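Wrist camera, coarse foam, and a registration method that finally converges

Most of March went into one number: how far off the gripper is when it reaches a slot in a molded foam part. The slots are where straps get threaded, and a strap tip has very little tolerance. With our old pipeline the median error was 11 mm. That is fine for picking up a box and useless for threading.

The old pipeline was plain. Take a depth image from a fixed camera over the cell, segment the part, run ICP against a reference scan, read the slot poses off the reference. ICP did what it always does on a smooth rounded object, which is slide. A seat shell has a lot of surface that looks the same after a small rotation, and the features that would pin it down (edges of cutouts, slot rims) cover very few points. Foam makes it worse. The surface is fuzzy, the depth returns are noisy at the scale of the features, and the part deforms under its own weight, so a rigid reference is wrong before you start.

Gaétan Caron suggested dropping the global fit and registering openings only. His argument was that an opening is a depth discontinuity, and a discontinuity survives noise that ruins a surface normal. I was doubtful, mostly on account of occlusion, but it was cheap to try.

The version we ended up with is called Kasel in our repo, for no reason worth recording. It goes like this.

First, a short wrist sweep. The arm moves through 14 fixed viewpoints and stores a depth image and a color image at each one. The fixed camera is not used at all.

Second, opening detection. For each view we look for closed contours where depth inside the contour is greater than depth on the rim by more than a threshold. Color is used only to reject contours that turn out to be shadow. This step gave me the most trouble. A deep cavity with soft shading produces a nice closed contour in the color image and nothing in depth, so any detector that leans on color will find openings that do not exist.

Third, matching. Each opening becomes a node with a center, a main axis and an aspect ratio. Edges hold the distances between centers. We match this small graph against the graph from the reference scan, allowing missing nodes and some stretch on the edges. The stretch term is what absorbs the sag.

Fourth, local refinement. Once a slot is identified, we fit only its rim, using points within 15 mm of it. No global pose is ever computed. If you need one for collision checking, fit it afterward and do not use it for the approach.

The failure I expected was damaged parts. A tear is also a closed contour with depth behind it, and it makes a spurious node. In the test set these get thrown out at the matching step, provided that enough of the molded openings are seen. With three or fewer, the match becomes ambiguous and the code stops and asks for another sweep.

What shows through the openings matters too. The detector assumed that whatever was behind a hole was far away and dull. In a furnished room it can be close, bright and have edges of its own, and those edges got merged into the rim. Fitting the rim on depth alone fixed most of it.
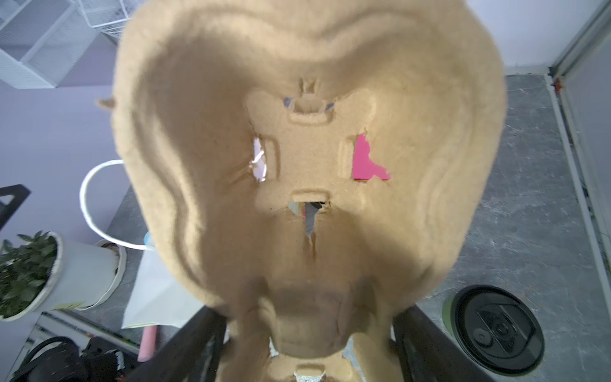
Seat shell from the wrist camera. Molded slots on the center line, side cutouts to either side of the raised panel, and a ragged opening under the lower slot.

Results over 58 trials: the median error at the slot is now under 3 mm, and the worst case is a slot near the bottom of the shell, where the foam curves away and the views are oblique. I would like two more viewpoints down there before I trust it.

Still open: the threshold in step two is set by hand per material. Bradance foam and Kowalchuk foam need different values, and I have no principled way to pick one. Gaétan wants to estimate it from the rim noise in the first view. I think that will work on clean slots and fail on torn ones. He is running it on the Collmont parts now, and I will post the numbers when the runs are done.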